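3.2 Collecting demonstrations in simulation

All the examples used to train the Clunetti policy were gathered in Skitville, our simulated workshop. We started there for a simple reason: a scene can be reset in a blink, and a bad attempt costs nothing but time. What we did not expect was how much we would enjoy it! After an afternoon of practice, operators were trading tricks for lining up the gripper, and several of those tricks show up clearly in the trained policy.

Each operator steered the arm with a handheld controller and worked through 4 task families in short sittings. Every episode opens with the gripper empty and clear of the objects, and the operator decides how to come down. We kept slow and clumsy approaches in the set as long as they ended well, and we are glad we did (see Section 5). Figure 2 comes from one of the block tasks.
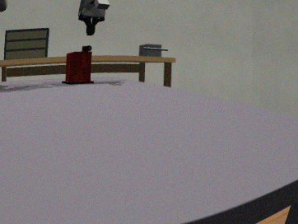
Figure 2. Rendered view from Skitville. The gripper points straight down over a dark red block, with a small black cylindrical piece resting on the block's upper right part.

Shehu, reading an early draft, asked whether 700 episodes per family could really be enough, and suspected that the operators had all learned the same habits: "If everyone comes in from the same side, you have one demonstration copied many times." The point was a good one, and it changed how we worked. For the second round we varied the starting pose of the arm and the placement of the objects, and asked operators to switch families after every 12 episodes. The new data looked different right away, with wider approach paths and more corrections near the object.

Both rounds together gave us over 3000 episodes, stored in the Mastine format with joint positions, gripper commands and the rendered views kept in step. Failed attempts are stored separately. We did not train on them here, but they make fascinating viewing, and we return to them in Section 6.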